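Ya está, hemos elegido escuelita. Después de meses dándole vueltas (y de una libreta entera llena de tachones), en noviembre el peque empieza en Dalden, la infantil que queda a dos calles del mercado. ¡Qué alivio, de verdad!

Visitamos varias. La primera, Sartori, era preciosa, con un patio enorme y una cocina que olía a sofrito, pero tenían 25 niños por aula y a mí eso me agobiaba solo de pensarlo. Además el horario no nos cuadraba ni haciendo malabares: cerraban a las cuatro y yo a esa hora todavía estoy en el tren, con suerte sentada.

En Dalden son 20 y hay 2 maestras por grupo. Nos enseñaron la clase de los medianos en plena hora de la siesta, todos hablando bajito, y una niña que no dormía nos saludó con el pie desde su colchoneta. Yo creo que ahí me decidí, aunque en casa sigo diciendo que fue por el comedor.

Lo que me trae de cabeza ahora es la adaptación. La primera semana va una hora, la segunda hasta después del almuerzo y luego ya veremos, porque cada niño lleva su ritmo y el mío es de los que se agarran a la pierna. Me han dicho que puede llevar un muñeco de casa, así que irá con el conejo gris, que habrá que lavar antes (deseadme suerte). 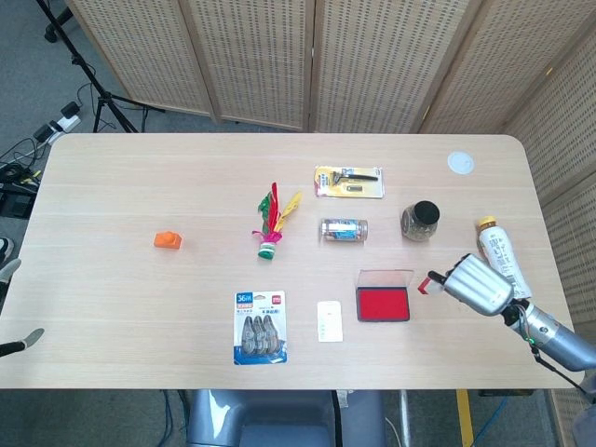 También me falta marcar toda la ropa. Toda, calcetines incluidos. Mi hermana me ha recomendado las etiquetas de planchar, pero las que compró ella se despegaron al segundo lavado, así que igual tiro de aguja e hilo como hacía mi madre. Si alguien conoce unas que aguanten, que me lo deje en los comentarios, por favor, que la bata ya está comprada y sigue sin nombre.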